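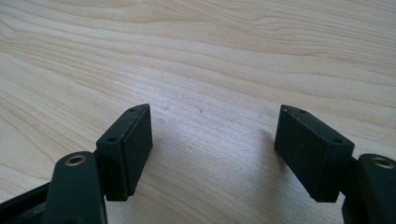
Harnport library to get new reading room tables

6 December 2018

The reading room at Harnport Library will have new wooden tables by the end of March, replacing the metal-legged desks that have been in use since the building opened. The town council approved the purchase last night.

The tables are being made by Santoso, a furniture workshop in Rarbridge. Each has a pale wooden top with a clear finish, and the grain is left to show. The council had also looked at a gray laminate top, which would have cost less, but library staff asked for a lighter surface after complaints that the room was dark in the afternoons.

Jericho Manalastas, who manages the library, said the old desks had reached the point where repairs no longer made sense.

"The edges are chipped and two of them rock whatever we put under the feet," Manalastas said. "People bring in maps and big folders for the local history collection and they need a flat table to spread them out on."

The new tables will seat 78 readers, the same number as now. They will be arranged in long rows down the middle of the room, with the smaller study tables staying along the windows. Power outlets will be fitted in the floor between the rows – the tops themselves will have no holes or sockets in them. The existing chairs will be kept.

A sample top was left at the front desk for 2 weeks in the fall so that visitors could write on it and leave comments. Most of the comments were about glare from the ceiling lights. Santoso has since changed the finish from satin to matte, and the library will turn some of the light fittings to face the walls.

The Nedader Fund, a local charity, is giving $3,000 toward the work. The fund paid for the children's corner in the same building. A further $2,000 was raised at the library's used book sales, and the council will cover the remaining cost from its building budget.

The reading room will close while the old desks are taken out and the outlets are put in. During that time newspapers and magazines will be moved to the upstairs hall, and the local history collection will be available by appointment only. Lending, returns and the children's corner will keep their usual hours.

The old desks will be offered first to schools in Harnport and Rarbridge. Any that are left will go on sale to the public from the library's side entrance – buyers will need to arrange their own transport. Closing dates for the reading room will be posted at the front desk and on the library's website.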